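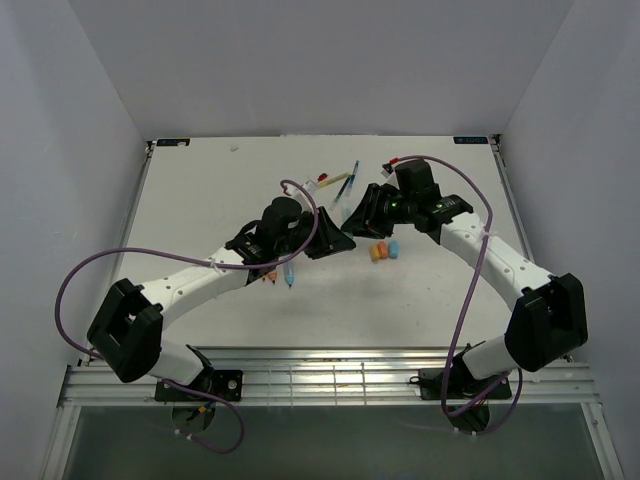
White worktop with gray back wall and sides.

Litcombe Supplies Forum > Art Materials > Storage of small coloring sets

artroom_litcombe
Posted January 23, 2026
The art department is reviewing how small coloring sets are stored on white worktops. We hold 147 sets across the Litcombe and Carrasco sites. Staff have asked for one rule on whether sets should be kept points up or points down. Comments are invited from all departments before the April order is placed.

carrasco_stores
Our site keeps all sets points down. The tips are protected from knocks, and users are less likely to be poked when reaching across the table. We recommend the same at Litcombe.

tabletop7
I must disagree. Points down leaves marks on a matte white surface, and we spent 10 minutes on one red spot last term. Points up also lets the user see the color of the tip at once.

artroom_litcombe
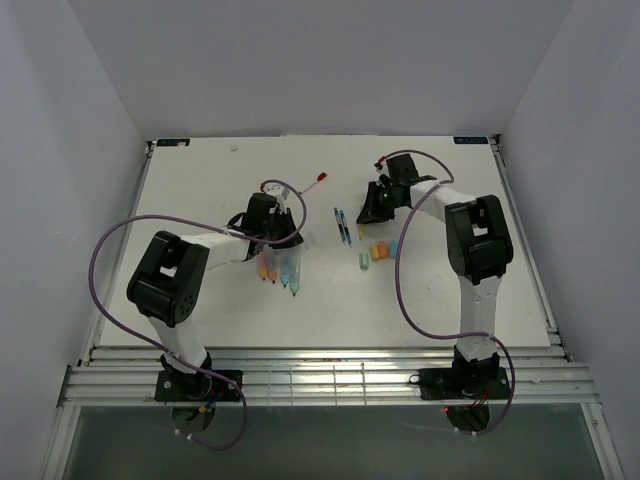 Four colors in a clear plastic holder, points down.

The colors are pinkish red, orange, light blue and green. Please note that the green reaches slightly lower than the others.

tabletop7
Thank you. The green is my concern. If one tip is lower, it will touch the table first and take the weight of the set.

carrasco_stores
That can be corrected by pushing the set level before it is put down. A Jalia tray liner would also keep any marks off the worktop. We have five in stock and can send two.

skellasex_annex
The Skellasex annex uses a sheet of scrap paper under each set. It costs nothing and is changed weekly. We would not support buying liners for some 400 places.

tabletop7
Paper is acceptable to me for a trial. I still prefer points up for shared tables.

artroom_litcombe
Noted. Litcombe will try points down with paper on two tables. Carrasco, please send the two liners by internal mail.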